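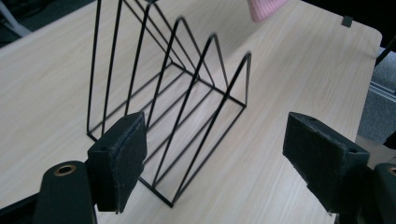
Figure 3. The black wire organizer on the work table.

3.2 Draping soft knits over a wire stand

We came to the desk organizer in a roundabout way, after Nadhirah Goh noticed that people at home will happily hang a damp sweater on whatever is standing nearby. Its peaked dividers hold a knit up off the table, and they also leave their mark on it, which was the part we had grown curious about.

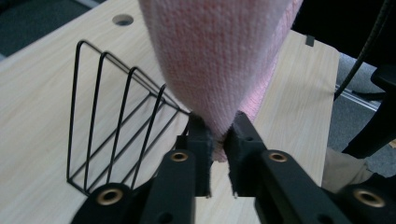 Does the knit need to be spread flat before draping? A loose, bunched drape was fine for our purposes, as long as the cloth stayed on the stand.

Of the 339 drapes we logged, 17 were set aside as slipped, and we were rather pleased with that, given how 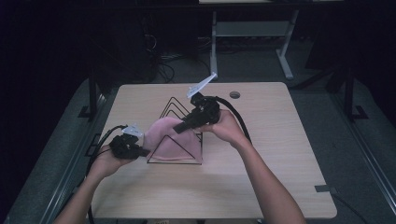 readily a soft fabric slides on thin metal rods. Kamarul Gunawan went through the slipped ones again in July and kept coming back to the peaks, where the cloth had so little to rest on.
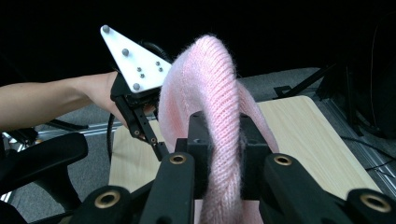

Figure 4. Pink knit, with its ribs and fuzzy fibers seen up close.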